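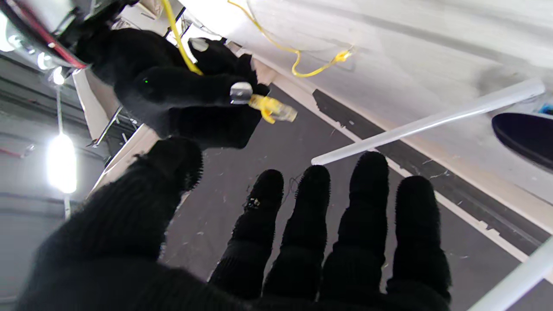
Lirnero today opened orders for the Veloso hand kit, a two-handed package for cable and small-part work in network rooms and assembly shops. Kit ships with two robot hands, wrist cameras, mounting brackets and a starter set of cable routines. Each hand wears a black knit glove, pulled on the same way you'd pull one on yourself, and the fingertips can hold a yellow network plug by the body while the cable runs down through the grip. A small green light on the back of the hand shows when that hand is live. Price is $1,450 per month on a lease, hands and software included, arms not included.

Veloso has been in trial since January at Wundeo, a contract assembly shop that builds and tests network gear. First jobs there were patching and unpatching test cables, the work that piles up at the end of every shift.

"Plugs are small and the latch is smaller," said Maribel Giraldo, product lead at Lirnero. "We spent most of a year on that. Grippers with two flat jaws do fine with boxes. Give them an RJ45 and they crush it or drop it. We wanted fingers, and we wanted a cover that you can swap in a minute when it gets worn."

About the gloves. They are a wear part and are sold that way. Fuzz and lint on the fingers is normal in use and does not affect grip, according to Lirnero's own bench tests. Replacement pairs come in packs of 8. Customers can also use a plain knit glove of the same size, tho Lirnero asks that anything with a rubber palm be checked with support first.

Wrist cameras are standard on both hands, so one hand can be watched from the other while it works. Operators get both views side by side in the Grukex control app, which runs on a regular laptop. Recording is off by default.

"I was the one who had to sign off on it at our end, and I was not easy about it," said Wilson Huaranga, test floor manager at Wundeo. "Cable slack was the problem. Loops catch on things. They sent Yurani out twice to rework the routine and the second one held up. It's still slower than my best person. It does run at 2 a.m."

Yurani Escobar, applications engineer, will handle setup for the first group of customers. Setup takes one day on site for most benches. Plan for power, a clear reach on both sides and a spare length of the cable you acutally use, not a sample.

What's in the box: left hand, right hand, two wrist cameras, brackets, power supply, one pack of gloves, app license. Warranty is 90 days on the hands. Gloves not covered.

What it won't do yet: fiber connectors, screw-down terminals, anything wet. Fiber is planned, no date.

First run is limited to 100 kits. Orders are filled in the order received. Existing Lirnero customers can trade in older grippers for credit, ask your rep for the sheet.

Live demos run every Sunday at the Lirnero shop, morning only, sign up ahead as the room is small. Bring your own cables if you like.

Press contact: Ngọc Bùi, Lirnero. Sales and lease questions: Yolanda Sánchez, Lirnero. Photos and spec sheet availble on request.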